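Nikola Petek
November 2021

ok cabinet arm thread, since people keep asking and I keep answering in DMs at midnight

short version: arm in my garage, supposed to open kitchen cabinets by itself. the real arm is in pieces on the bench (elbow gearbox, again) so everything this month is in sim. printer going in the background the whole time, my poor neighbors

the build is called Rundeck. no reason. was going to be Sinton but that name went to the old one, the one that ate its own wiring harness

parts: 5 joints plus the gripper. parallel jaw, two flat fingers, nothing fancy. fingers print flat on the bed, no supports. version 4 of the fingers. versions before that all flexed at the base and I blamed the controller for weeks. wasn't the controller

the sim kitchen is deliberately ugly btw. purple doors, maroon boxes, marbley wall behind. if two panels are the same color I can't tell which one I'm clipping through when I scrub the log at speed. ugly works

handles are long gray bars on standoff brackets. so a finger has to go in behind the bar, in the gap, without hitting a bracket. easy to type

camera view from the gripper, down under the uppers, fingers open:

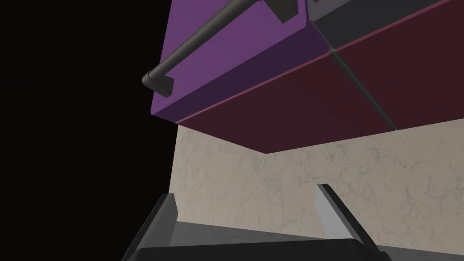
Adanech Kassa: have you tried coming at the bar square on instead of from underneath? mine kept stalling until I moved the pregrasp pose out and rotated the wrist first. cost me a little time per run but the stalls went away

trying this tonight!! my pregrasp is basically glued to the countertop, I set it there back when the arm only did drawers and never touched it again

ok so the actual problem, for anyone scrolling in. planner finds a path to the bar fine. then the last bit, the straight line move, wrist runs into its limit and the whole thing just sits there. no error. just sits. I wrote a timeout so at least now it gives up like an adult

3000 runs queued over the weekend with random start poses. laptop fan sounded like a leaf blower. moved it to the shelf by the water heater which is probaly worse

results: mixed. low handles good. uppers bad. anything near a corner, very bad, elbow wants to be where the wall is

13 runs in a row failed the exact same way and I got excited bc same way = a bug and not bad luck. sign flipped on the wrist offset. my own typo from October. fixed, uppers still bad, but a diffrent bad

someone asked about the hardware side: base is bolted to a scrap door on sawhorses. motors are used, from a guy in Juncombe who was clearing out his shed. belts new. don't buy used belts, I did, they shed black dust on everything

cable routing is still a mess, zip ties and hope. will post the harness drawing when it's legible to anybody besides me

to do: wrist first approach (thx Adanech), move the pregrasp, reprint the elbow cover, clean the bench so I can find the 3mm hex key

gearbox parts shipped this morning. more when they land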